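Muden Kitchen Arm – Set-up Guide
Section 4: Teaching the arm to take a plate from a stand

Before you start this section, finish the levelling in Section 3.

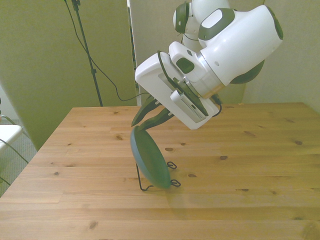

Many customers ask us if the arm can now do the dishes. The answer today is no. It can pick up one plate from a known place and put it down in another known place. It is slower than a person, and it needs you to stay near. Please keep this in mind when you plan the work.

What you need
A plate on a plate stand, a firm table, and the Mellor control program, already open on your computer.

4.1 First pick

1. Put the stand on the table with the plate standing on its edge. Leave 30 cm of free table on each side.

2. Move the arm by hand until the fingers are near the upper rim of the plate. Do not touch the plate yet.

3. In Mellor, press Save Point and give it the name "Above".

4. Lower the hand slowly, so the rim comes between the two fingers. Save this point as "Rim".

5. Set the closing force to 27. For a thick plate you can go up to 64, but never begin there.

6. Press Close, then lift the plate a few centimetres and wait. If the plate turns between the fingers, put it back and save "Rim" again, a little nearer to the middle of the plate.

Caution: The range of force in the program goes to 100. This value is for metal parts in the workshop and it will break a plate.

Note: Wet plates are still a problem. In our own kitchen at Diltel, where we test since November, the arm drops wet plates too often. Dry them first – yes, we know this is half of the chore.

4.2 Repeating the pick

7. Return the plate to the same place. A piece of tape on the table helps you find it again.

8. Run the program at slow speed with one hand near the stop button.

9. When you change to another shape of plate, save both points again. The arm does not understand that an oval plate and a round plate are similar things.

If the fingers miss the rim after the table was moved, go back to Section 3.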